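August – equipment planning, cabinet bay

Carried on with the spares list after the morning runs.
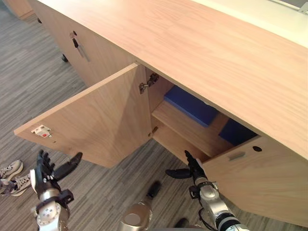 Settled on budgeting per hand first and per arm second. The hands are where the money goes. Jisel quotes 266 per finger module, 71 for a wrist cable set, lead time 29 days. Sumano is cheaper on cables but only sells them in packs, and the connector is a different pitch, so we would need adaptors as well. Leaning towards Jisel for modules, with Sumano held as a fallback.

Furniture: one sideboard is enough for door opening, but it has two sorts of handle on it, recessed and black pull, and I want both kept in the test set. A second unit would let us set up one task while running another. Prurneo lists something close at 300, delivery not included. Need door thickness and hinge type from them before ordering. Ours has concealed hinges and a latch plate on the inner face, and I don't want to re-tune for a different closing force.

Bins: the two blue ones stay. More of the same size if Boateng still stocks them, otherwise leave it. The lower compartment can stay bare until the bin task is signed off.

Not buying this round:
- second head camera
- replacement carpet (stripes are a nuisance for floor segmentation, but that is a software job)

Open points:
- cable loop at the right wrist – price a clip or sleeve, add to the Jisel order
- spare hinges, two of each kind
- ask Jisel whether the 29 days runs from order or from payment

Draft total goes in the shared sheet once Prurneo reply.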